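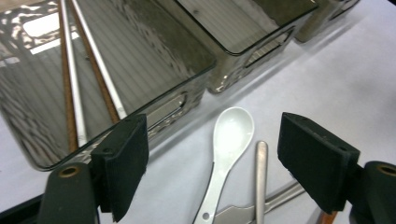 ## About the Desmet Manipulation Club

The Desmet Manipulation Club is a student project group in the engineering wing of Desmet Technical School. Members collect, label and test demonstration data for small household manipulation tasks: sorting cutlery, clearing a table, placing utensils in containers, opening drawers. The club meets in the second-floor lab and is open to students in the final three years.

The club started as an elective in control systems. The elective covered motor drivers, encoders and closed-loop position control, and ended with a line-following cart. Students who had finished the cart wanted to work on grasping, and the school agreed to make the group permanent. Sun-ja Ham, who taught the elective, has been the faculty lead from the first term.

## What we work on

The main project is Plustetent, a set of tabletop tasks built from ordinary kitchen items. A member performs each task by hand with a two-finger gripper tool. The recordings are then used to train a policy that runs on the club's arm. The items include a white ceramic spoon, metal utensils and gray-tinted glass containers with a handle cutout in the side wall.

Kitchen items were chosen over printed blocks after the first term. Blocks gave high success rates and taught the members very little. A ceramic spoon has a curved bowl, a glossy surface and a handle that changes width along its length, and it can rotate in the grip if it is picked up too far from its center of mass. Thin metal utensils lying flat on a table are harder still, as the finger pads have to reach almost to the surface before they close. Tinted glass is a perception problem. The rim shows up well against a white table, the walls less so, and reflections from the ceiling lights move as the viewpoint moves.

A standard Plustetent session has 40 demonstrations of a single task. Item positions are changed between demonstrations according to a printed layout sheet. The member holding the gripper does not choose the layout. A second member reads it out and sets the table, and the two swap at the halfway point.

The second project is Pultetard, the club's labeling and review software. It is written in Python by the members and runs on the lab desktops. Pultetard splits a recording into approach, grasp, transfer and release, and lets the reviewer mark each phase as accepted or rejected. Rejected phases need a reason code. The code list was revised in November and is now down to one page.

## How the work is organized

Members join one of three groups for a term and may change groups at the start of the next.

- **Collection.** Records demonstrations, maintains the layout sheets and checks the finger pads for wear. Foam facing is replaced when it has torn or taken a permanent set.
- **Review.** Works in Pultetard. Every recording is reviewed by a member who was not present when it was made.
- **Arm.** Runs trained policies on the arm, logs the outcome of each trial and keeps the emergency stop procedure current.

The groups share one logbook. Entries are in pen, with the task number, the layout sheet number and the initials of both members. Disagreements over a rejected recording go to the review group first and to Ms. Ham second. Most are settled at the first stage.

## Results to date

Figures below are from the last full term. A trial counts as a success only if the item is inside the target container and the gripper has fully released it.

| Task | Success rate |
|---|---|
| Spoon to container, fixed layout | 95% |
| Spoon to container, varied layout | 90% |
| Flat metal utensil to container, varied layout | 58% |

The flat utensil result is the subject of the current term. Review of the failed trials showed two common faults. In the first, the fingers close above the utensil and the grip is empty. In the second, one finger touches the table early and the arm's force limit stops the motion. The collection group is recording a new set in which the utensil is approached from the side at a shallow angle. The arm group is testing a softer pad with a beveled lower edge - early trials are in the logbook but there are not enough of them to report.

## Competition

The club enters the Horkorar student manipulation event each year. Teams receive the task list in advance and the item set on the day, so a policy that depends on one particular spoon will do poorly. Our entry is selected by the arm group from whatever has been trained by the end of term. No separate competition system is built.

At the last event the team completed the sorting round and failed the stacking round. The stacking failure was traced to a calibration file that had been copied from the wrong workstation. Calibration files now carry the workstation name, and the check is the first line of the setup sheet.

## Facilities

The lab has two white collection tables, one arm station behind a guard rail, and a bench for soldering and mechanical work. Overhead lighting is kept on at full level for all recordings and the window blinds are closed. Glass and ceramic items are stored in the lower cabinet and are signed out by the collection group. Closed shoes are required, and safety glasses are required at the arm station and at the bench.

Printed parts are made in the school workshop. Requests go in on the workshop form with the drawing attached. Allow a week, or longer near the end of term.

## Joining

New members are accepted at the start of each term. No programming experience is needed for the collection group. The review group asks for basic Python, and the arm group takes members who have completed one term in either of the other two.

The first two meetings are training. New members read the lab safety sheet, record a short practice set and then review a practice set made by someone else. Practice recordings are kept apart from the Plustetent data and deleted at the end of term.

Membership is free. Members supply their own notebook. The school supplies everything else, including replacement spoons.

## Contact

Questions about membership, lab visits or use of the Plustetent recordings by other schools should be sent to Sun-ja Ham through the Desmet front office. Requests for recordings should state the task, the intended use and the file format needed. Pultetard is available to other student groups on request - the install notes assume Linux and have not been tested on anything else.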